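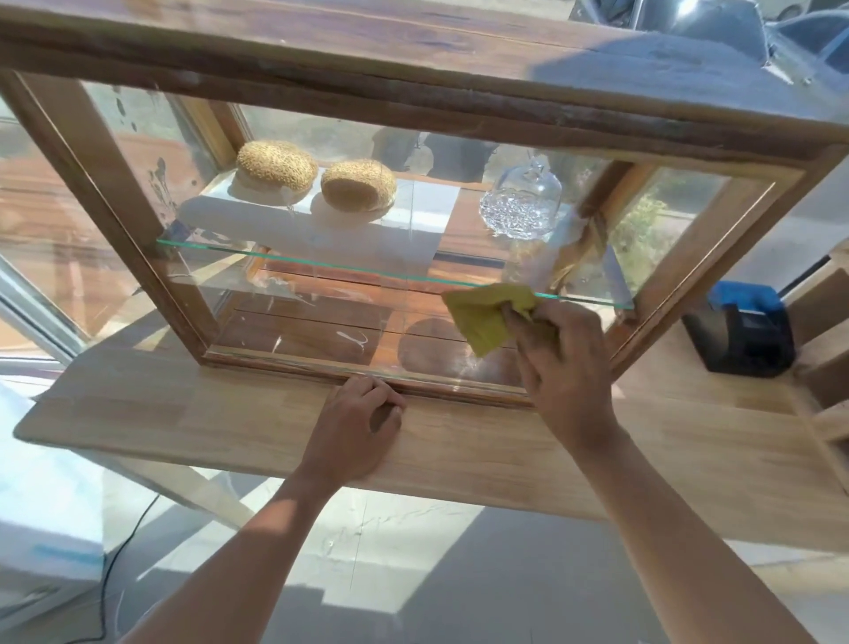 Bread going leathery in glass display case by lunchtime, what am I doing wrong

Posted by halska_counter in Small Food Business

Ok so quick one, typing this before the lunch rush. We do a small coffee counter, sandwiches and rolls. Got a wood and glass case secondhand, no fan, no heat, no nothing, just a box with a shelf. Rolls come in from Arklow Bakery at 6 am and go straight in. By noon the crust is soft and kind of leathery, and the inside is getting dry too?? How is it both.

Things I tried:
door shut all day (worse)
door open (crust ok but the inside goes stale faster)
paper under them vs straight on the glass, can't tell any diference

Was quoted 900 for a ventilated case and I don't have it. Is there something cheap or do I just put fewer out. I sell maybe half before 11 and the rest sit there looking sad. Seeds fall off too but that's a separate problem.

3 replies

kodikara22
Are they still warm when they go in? That's the first thing I'd check. A bakery drop at 6 can easily still be warm in the middle. Warm bread in a shut box = steam, steam goes into the crust, crust goes soft. Then the crumb firms up anyway because that's just what bread does. So yes, both.

What I do: rolls stay in the crate, lid off, until they feel cool all the way through. Break one open to check, don't go by the outside. Then only put out what you'll sell in the next hour or two. Rest goes in a paper bag, top folded over, in a cupboard. Not the fridge!! Fridge makes them stale quicker.

If you want the crust back, 350 for a few minutes before they go out. Only do it once per roll, and sell those first, they go hard after. Don't bother with the microwave.

Leave the door cracked a finger width. Not open, not shut.

wotel_deli
get a new case, those old ones are junk

sesamesue
Disagree with the above, I've used an old wooden one for years and its fine for bread. Wouldn't put anything with cream or meat in it though, so if your sandwiches are going in there too please stop. Those need to be cold.

Couple things. Where's the sun? Ours was by the front window and the glass got really warm by 10. Moved it to the back wall and it helped more than anything else I tried. Also check it's not next to the espresso machine or over the dishwasher.

Change the paper when you restock, crumbs and seeds build up. For the seeds falling off, ask the bakery if they wet the tops before seeding. Ours weren't. They do now and I sweep up a lot less.

And ask Arklow about a second drop. Ours does a small one at 10, 19 extra a week, worth it for us. Might not be for you if half are gone by then anyway.

halska_counter
Thanks, broke one open this morning and yep, still warm inside. Left them in the crate till opening and they were noticeably better at noon. Sandwiches are in the fridge don't worry. Case is right beside the espresso machine lol, will move it when I can get someone on the other end of it. Will ask about the 10 o'clock drop.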